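The cell needs a rulebook before it needs a faster arm

Most of the arguments I hear about robotic disassembly are about speed. How many machines an hour, how many seconds per screw, how soon the arm pays for itself. I have spent enough time around electronics recycling to think we are arguing about the wrong number. What the trade lacks is a written, shared set of rules for how a robot should take a used computer apart, and we should have one before the next round of cells gets bought.

There is plenty of guidance already for the robot itself. Anyone who installs an arm has to think about reach, force, guarding and emergency stops, and integrators are mostly good at that. There is also guidance for what happens to waste once it leaves the building. Between those two sits the job, and the job is covered by whatever the person who programmed the cell thought was sensible that month.

Last winter I compared the work instructions from two sites, Jaltthorpe and Pesonen. They run similar desktop towers through similar cells. Jaltthorpe had 21 pages on the sequence and a half page on what to do when the sequence fails. Pesonen had it the other way around, with a long list of stop conditions and almost nothing on order of removal. Both sites do decent work. Neither could hand its document to the other and expect the same result, and a customer sending machines to both would have no way to compare them.

The order of removal matters more than people outside the trade think. A hard drive holds somebody's data. A processor may be worth reselling, and the socket it sits in is easily ruined. A power supply can hold a charge after it is unplugged. My view is that the drive should come out first, every time, and should go to a fixed place where it can be identified and logged before anything else is touched. The processor should have its own place too. If a part does not have an assigned place, the robot should not be allowed to pick it up.

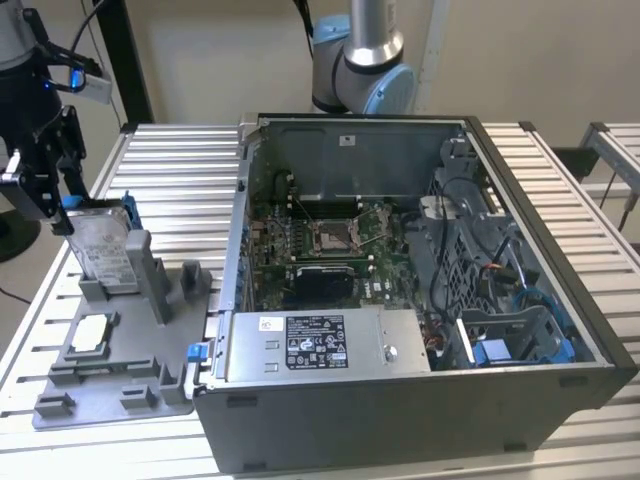
A desktop tower open on the work table, with a hard drive and a processor held in the fixture plate at left.

Fixtures deserve a section of their own in any standard. They tend to be treated as shop-made odds and ends, printed on site and changed whenever somebody has an idea. I have nothing against printing them. But a plate with a pocket for the processor is part of the process, and it should have a revision number and an inspection date like any other tool. A worn pocket lets a part sit crooked, and a crooked part is how you get a bent drive connector or a dropped chip.

The second section I would write is about stopping. The rule at Ciltolau is that the arm gets one retry on a grasp and then waits for a person. Some of the engineers there hate it. They point out that a third or fourth try often works, and they are right. I still side with the rule. A retry on a stuck part usually means more force or a new angle, and old computers are full of brittle clips. One retry is a fair limit, and it is simple enough that the night shift can remember it.

The third section is records. Ciltolau processed 1,839 towers in its first stretch and kept a line for each one: drive out, drive serial read, processor out, any stop and who cleared it. That log is dull reading, and it is the most useful thing the site owns. When a customer asked in December where a particular drive went, the answer took a few minutes. I would make that log a requirement for any cell that handles storage devices, whatever its size.

The usual objection is cost. Small shops say that rules like these suit a plant doing 4,000 units a month and would sink a place doing 300. I take that seriously, and I would not ask a small shop to buy an audit. But a numbered fixture, a retry limit and a log file cost very little. Jivedier, which is a small shop by any measure, put all of them in place with a label printer and a spreadsheet.

The other objection is that it is too early, and that a standard written now will freeze bad habits. A standard that named one gripper or one fixture layout would do that. I am asking for rules about results and records: what comes out first, where it goes, when the machine must stop, what gets written down. Those will hold up even if every arm in use today is replaced.

I would start with a short document, ten pages at most, agreed by the shops that already do this work and open for anyone to use. It should be tested on the common desktop towers first, then extended to laptops, where the glue and the batteries will need rules of their own.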